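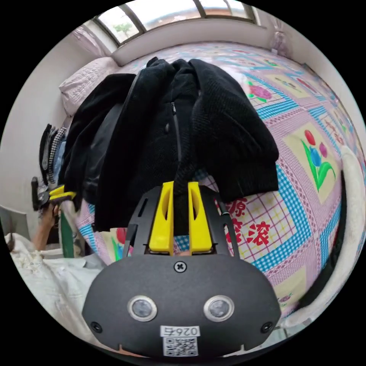

4.2 Clothing kept but not worn

Households in Furville were asked to keep a laundry diary in January. Of the 144 households that agreed, most recorded every wash, but fewer noted the items that stayed in drawers. The diaries list 2789 garments in total, and 2512 of these were worn at least once during the month.

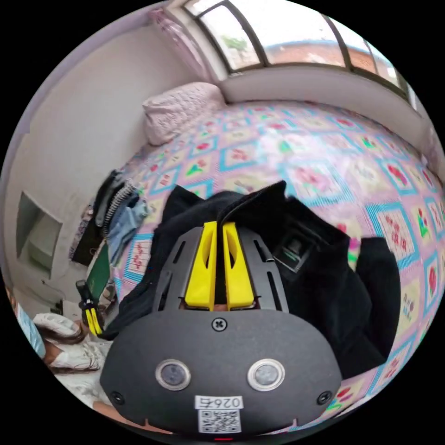 The unworn items were mainly formal wear and summer clothes. Dark knitwear was worn more often than any other type, and it was washed less often than cotton of the same colour. Figure 3 shows garments laid on a bed and hanging over its edge. Many people used the bed or a chair as a halfway place for clothes they did not consider dirty, and several diaries had no word for this category.

Figure 3. Bedroom storage and clothing between wears, Furville.

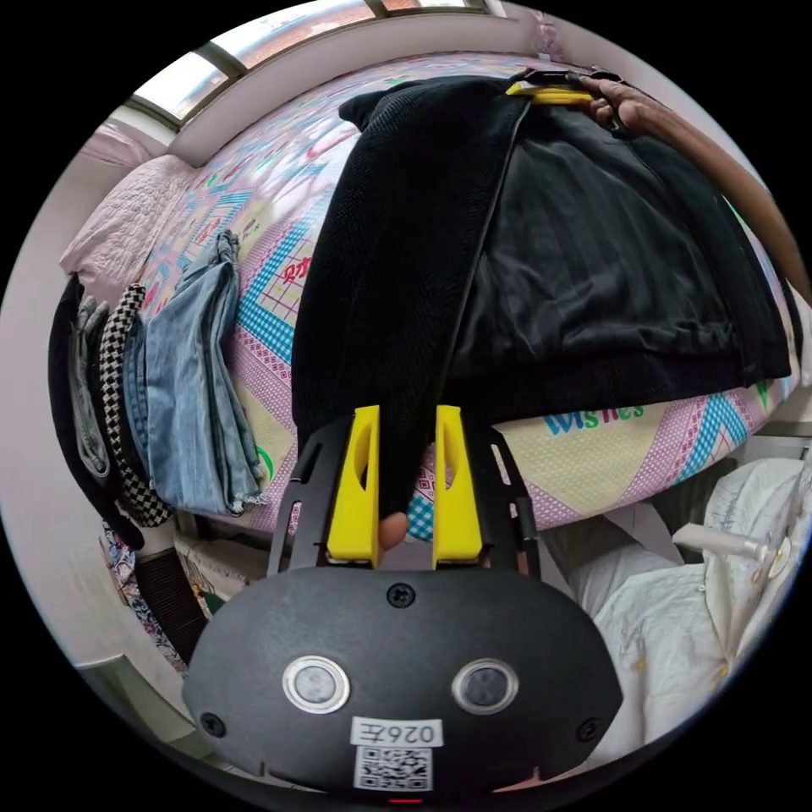 Atieno Minja, commenting on an earlier draft, argued that the halfway place should be treated as storage in its own right, as it was in the Obura survey. We have kept it separate. The Obura diaries ran over a full year, and seasonal clothes were moved in and out of cupboards during that time.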